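Subject: Re: [text-seminar] Translating ahamkara in chapter 3, and the numbering problem

Rekha Kulkarni wrote:

> I have been through the draft of chapter 3 and have two queries before it goes to Clarnero for typesetting.
>
> First, ahamkara is rendered as "ego" in the opening section and "I-maker" everywhere after the long quotation. Is the switch deliberate? Iyengar's notes use "ego" throughout, but they were written for a general readership and don't bind us.
>
> Second, the verse references in the footnotes don't agree with those in the body. I found 6 that are out by one verse, all of them in the thirteenth chapter.

Rekha, thanks. Taking these in reverse order.

The numbering discrepancy comes from the base text. Some editions of the thirteenth chapter open with a question from Arjuna; others omit it. Where it is included and numbered, every later verse moves up by one. The body of our chapter was prepared from a text that omits it. The footnotes were carried over from the Jarninden handout, which includes and numbers it. I propose we follow the shorter numbering, state this once in the note on sources, and correct the footnotes. The index hasn't been compiled yet, so nothing downstream is affected.

On ahamkara, the switch was not deliberate. The opening section is older than the rest and I didn't revise it. My preference is for "I-maker" at first occurrence with the Sanskrit in parentheses, then the untranslated term. "Ego" carries a good deal of twentieth-century psychology into a discussion that is meant to be about agency. At 3.27 the claim is that the self deluded by ahamkara thinks "I am the doer". A reader who takes "ego" to mean vanity will read the verse as advice on modesty and lose the metaphysical point, which concerns the attribution of action to the self when the gunas are what act.

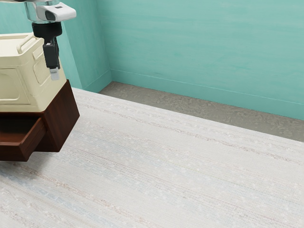
Does the same objection apply to rendering atman as "self"? Only in part, as "self" is vague enough in ordinary English to be fixed by a definition, and we give one on the second page of the chapter. I would leave it in lower case. Capitalising it settles the non-dualist reading typographically, and the chapter goes on to discuss Ramanuja, who would not grant that reading. Quotations from other translators keep whatever capitals they have.

There is a related difficulty in the section on Schopenhauer. The draft says he "derives" his ethics of compassion from the Upanishads. This is too strong. He cites tat tvam asi in support of a position for which he also argues independently, from the claim that plurality belongs to space and time and so to appearance. I have changed "derives" to "finds confirmed". If anyone on the list objects, please quote the passage you have in mind, with the section number, as the page references vary between translations.

Remaining items:

- The Wurkitz style sheet asks for block quotations at 80 words or more. We have 2 below that length, both in the Emerson section. I will run them into the text.
- Diacritics: the body has none, the bibliography has them throughout. I would leave this alone and explain it in the front matter.
- The glossary stands at 20 entries. Prakriti is missing and needs to go in. Purusha is there but refers the reader to prakriti.

The revised file will be in the shared folder by the end of June. Please mark changes against that version and not the one circulated with the agenda, which still has the old footnotes.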